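About Rendura

Rendura is an independent evening school for adults. We teach bookkeeping, business writing and basic office software to people who work during the day. Classes meet in small groups at our building on Estari Street and run for ten weeks at a time.

The school opened with one course in payroll and a single classroom. We now have 2 locations, the second of them in Claltness, and last year 457 students enrolled. Of those, 436 finished the course they signed up for. Most come to us through an employer or a friend.

Our teachers all have working experience in the subject they teach. They set the homework, mark it and return it with written comments before the next class. We do not use outside graders.

Tuition is the same for every course and can be paid in full or by the month. Books are included. Students who cannot meet the cost may apply to the Ní Mhurchú Fund, which pays up to 2,000 dollars per person toward tuition and testing fees. Applications for the fall are due before classes start, and for the winter term by the end of November.

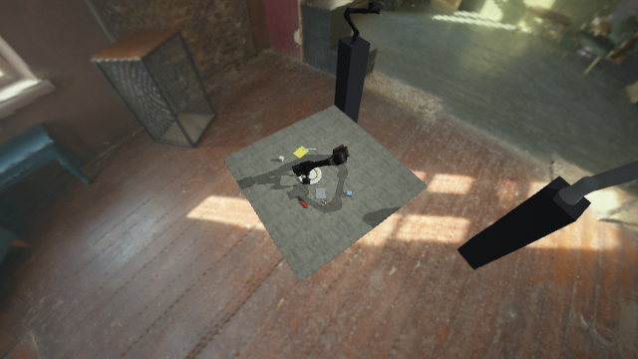
Robot arm on a gray work mat, computer rendering.

Both buildings have a study room that stays open for an hour after the last class. Parking is free in the evening – please use the side lot, as the front spaces belong to our neighbors. New students are welcome to sit in on one class before they sign up.

Contact us | Copyright Rendura, May 2019 | Back to top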